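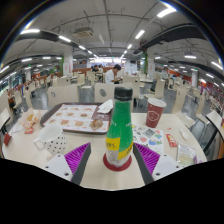
Do I need to set up the Plendiler mileage plug before my pay-per-mile policy starts?

Set it up any time in the two weeks before your start date. Your coverage begins on the date printed on your policy either way, but miles are only billed correctly once the plug is in and talking to the app.

Section 4: Setting up your Plendiler plug

Welcome to the fun part! Once the plug is in, your Ukeck policy pretty much runs itself, and you get to watch your miles (and your bill) in one place. Most drivers finish this section in a single sitting in the driveway.

Before you start

Have these with you:
- the Plendiler plug and its card with the nine-digit pairing code
- your phone, charged, with the Ukeck app installed and Bluetooth turned on
- your policy number, from the first page of your welcome letter
- the current reading on your odometer

Note: If your car is listed on a Brennan plan, you have the older plug with the side button. Go to Section 6.

Pairing the plug

1. Park somewhere with a good cell signal. Underground garages are a bad choice for this step.
2. Turn the engine off and set the parking brake.
3. Find the diagnostic port. In most cars it's under the dash on the driver's side, close to your knees. The port finder in the app has a drawing for nearly every model, and it's really good!
4. Push the plug in firmly until it sits flat. The light turns amber.
5. Open the app, tap Vehicles, then Add a plug.
6. Type in the pairing code with no spaces.
7. Start the engine and leave it running until the light turns green.

Caution: Never reach for the plug while driving. If it works loose on the road, leave it alone until you are parked.

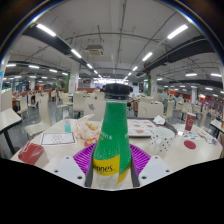 With the light green, the app asks for your starting odometer reading. Enter whole miles only and leave off the tenths. Take your time over this number, as every bill you get is counted from it. If you spot a typo later you can fix it yourself under Vehicles, Edit reading, as long as you haven't driven more than 400 miles since pairing. Past that point, call us and we'll correct it with you on the phone.

Setting up mileage alerts

Alerts are off when you first pair. We love them and think you should turn them on right away!

1. Tap Miles, then Alerts.
2. Enter the number of miles you expect to drive in a month. A guess is fine, and you can change it whenever you like.
3. Slide the alert to the level you want. It starts at 80 percent of your monthly miles.
4. Choose text, email or both.
5. Tap Save. A test message goes out right then.

Note: An alert is only a heads-up. Your coverage doesn't stop or shrink when you go over your monthly miles. You simply pay your per-mile rate for the extra ones. 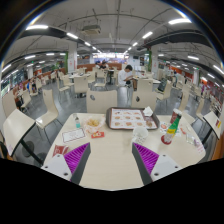
Tray, napkin and a bag of pastries on the table.

If the light won't turn green

Blinking amber: the plug is looking for a signal. Drive to a more open spot, park, and wait with the engine running.

Solid red: the code was entered wrong. Delete the plug in the app and start again from step 5 of Pairing the plug.

No light: the port has no power. Check the fuse listed in your car's manual. Any garage in the Irberg repair network will look at the port free of charge for policyholders; bring your insurance card.

Caution: Don't use an extension cable or a splitter with the plug. Both can cause missed trips, and missed trips mean a corrected bill later on.

Setup guide revised 12 Jun 2022 by Cosmin Chiriac, Ukeck Driver Support. Section 5 covers adding a second driver.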